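Can a machine put the kitchen back in order yet?

Members of the Broltow Tenants' Newsletter list have asked more than once when a machine will be ready to do the chores. The short answer is that parts of chores are getting close, and whole chores are a long way off.

The work at Kancombe, the small test shop in Skamthorpe, is a fair place to look. One arm, one table and one steel pot are enough to show where things stand. 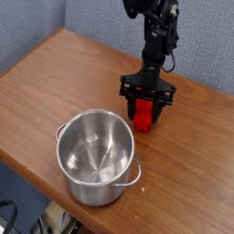
The arm and the stockpot on the test table at Kancombe.

A pot is easy for a person and awkward for a machine. Shiny steel throws back light from every side, and many depth cameras read it badly. Wire handles are thin and can swing. A program that handles a cardboard box without trouble may fail on a pot the same size.

Soft things are harder still. A plate has one shape, but a cloth has a new one each time it is picked up, and the software has to work out where the edges went. 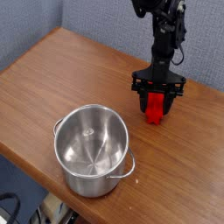 That is why most shops still give soft goods to people. Tanasarn, which packs kitchen linen, tried an arm on its folding line in February. It ran 701 pieces and handed 500 of them on without help. The rest went to the staff at the next bench – good enough to keep testing, too slow to pay for itself.

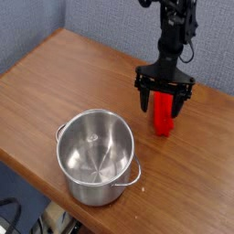

Staff writer, Home and Workshop
Broltow Newsletter

Speed is the other half of the question. Wiping out a pot and hanging up the cloth takes a person a minute at most. The Tanasarn arm needed 6 minutes to set up for each new size of towel, and the line changes size 5 times in a shift. In a home, nearly every item is a new size.

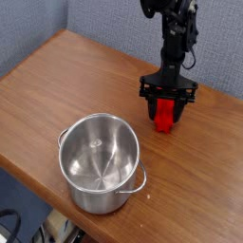
Staff writer, Home and Workshop
Broltow Newsletter

Price matters too. An arm bolted over one table can only help at that table, and few kitchens have room for it. Shops that do the same job all day have a better case, and we expect to see more of these machines there first.

For now, our advice to readers is to keep the dish towel handy. Kancombe plans to go on with pots and cloths through the winter, and we will report the results in a later issue.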